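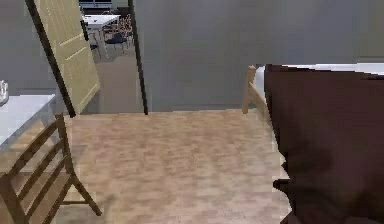 Foro de Historia Militar > Asedios y fortificaciones > El sitio de Flurville: ¿cuántos había dentro?

valdir_furtado
18/07/2018
Abro hilo porque llevo media vida leyendo que la guarnición de Flurville resistió 84 días "hasta el último hombre", y en el registro parroquial salen 21 bodas de soldados de esa misma guarnición al año siguiente. Para estar muertos, llevaban una vida social envidiable.
¿Alguien tiene a mano la edición de Kazlauskienė? La mía perdió el apéndice en una mudanza.

tercio_viejo
La tengo. En el apéndice da 408 hombres al empezar el cerco, contando artilleros y el tambor. De la rendición dice poco, porque el diario del gobernador se corta seis días antes. Lo del último hombre es cosa del poema, que se escribió bastante después y lejos, como casi todos los poemas de asedios.

Arcabuz77
Perdón, pero lo de 408 es la revista de marzo, antes de que llegara el socorro de Arard. Con el socorro eran más. Esto ya se discutió aquí y acabó con el hilo cerrado.

tercio_viejo
El socorro de Arard no entró. Llegó al río, vio el puente y se volvió a cenar.

Arcabuz77
Entró una parte, de noche, por la poterna. Lo cuenta el capellán.

tercio_viejo
El capellán también cuenta que vio a San Jorge en la muralla, y a San Jorge no lo sumamos a la guarnición. 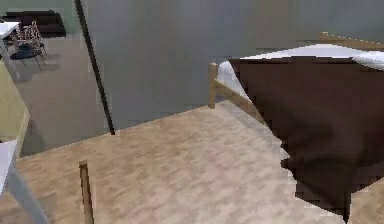

¿Quién mandaba la plaza cuando se firmó la capitulación?
El teniente de gobernador, un tal Proso, porque el gobernador había caído enfermo y firmó solo como testigo.

Bernadette Keane
Gracias, eso me aclara lo de las dos firmas. Yo he trabajado con las cuentas del hospital y hay un detalle que ayuda a Arcabuz77, lo siento por el otro bando: a mitad del cerco aparecen raciones para unos hombres "de fuera", sin nombre ni compañía. Pueden ser los del socorro. También pueden ser carreteros, que comían igual.

Arcabuz77
Por fin alguien que lee.

tercio_viejo
"También pueden ser carreteros", ha dicho. Léelo entero.

valdir_furtado
Volviendo a mis bodas, que para eso abrí el hilo. He repasado los nombres y los novios figuran como soldados "que fueron del sitio". A mí me suena a capitulación con honores: salieron con banderas y tambor, los licenciaron y se quedaron en el pueblo. El poeta debió de pensar que eso rimaba mal.

Bernadette Keane
Ojo, que "que fueron del sitio" puede valer también para los sitiadores. En otras parroquias de la zona se usa para los dos bandos - a veces el mismo cura y en la misma página. Yo miraría el lugar de nacimiento antes de resucitar a nadie.

valdir_furtado
Pues no lo había mirado. Me voy al microfilm.

tercio_viejo
Si resultan ser sitiadores, el hilo mejora mucho.

Arcabuz77
Y si alguno es de Arard, espero una disculpa por escrito.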